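Gusterport Makers Forum > Workshop Talk > Storage and Benches

Topic: Trays on the top shelf, or are we animals

tipene_h
Posted 8 January 2026
I have lost the argument at work, so I'm bringing it to strangers. We have a yellow two-tier shelf at the Plolside shop. I say the black trays belong on top, spread out, where a person can get at one without moving the other two. Ngan-ling says they belong stacked, because it is a shelf and not a buffet. Current arrangement:

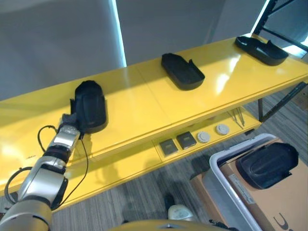
Top shelf, my way. Small stuff lives downstairs.

Opinions welcome. Correct opinions preferred.

perrin_bench
Stack them. You've got three shallow trays eating an entire shelf. I have raised children in less space.

kmlo24
Spread them out. A stacked tray is a tray you never see again. I have a stack at home and the bottom one may contain my passport.

tipene_h
Thank you, kmlo24. Somebody frame that.

NganlingY
Ngan-ling here, since I'm apparently being discussed. My complaint was never only the trays. It's the lower shelf. Two little dark boxes, some round things, and the rods, all sitting out bare, while the trays enjoy the penthouse. Put the small things IN a tray. That is what a raised rim is for.

perrin_bench
Oh, well, that changes it. She's right and you buried it, Tipene.

tipene_h
I summarized.

chunyin_tu
What color is that paint really? It looks like Tatton yellow and I have been trying to match Tatton yellow since last February. Also it's very shiny. Do things slide?

tipene_h
No idea on the paint, it came that way. Nothing has slid yet. The trays have flat bottoms and a low opinion of adventure.

chunyin_tu
Mine slid. I put down a strip of drawer liner, 15 inches wide, and it has behaved ever since. Ugly, though.

NganlingY
And the bottom shelf is worse than he lets on. Look behind the front row. 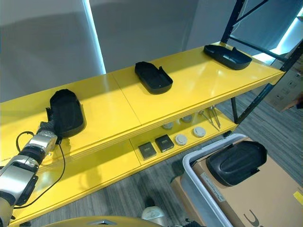
Lower shelf. Note the extra round ones hiding at the back.

kmlo24
OK, I'm wavering. Things at the back of a low shelf are how you end up buying them again.

perrin_bench
Wavering! The man with the passport!

PS_Yau
I'll disagree with everyone. The rods are the problem. Anything long and thin left leaning on a shelf will end up on the floor, and then under your foot. Stand them in a jar. The trays can go wherever they like.

tipene_h
A jar will tip over.

PS_Yau
A heavy jar, Tipene.

NganlingY
I'd accept a jar. I'd accept a jar AND one tray for the small stuff, and he can keep the other two lounging up top.

tipene_h
One tray. On a trial basis. And I pick which one.

NganlingY
They're the same tray.

tipene_h
The middle one has the best light — it stays.

chunyin_tu
Still hoping for a paint code, if anyone is near the thing.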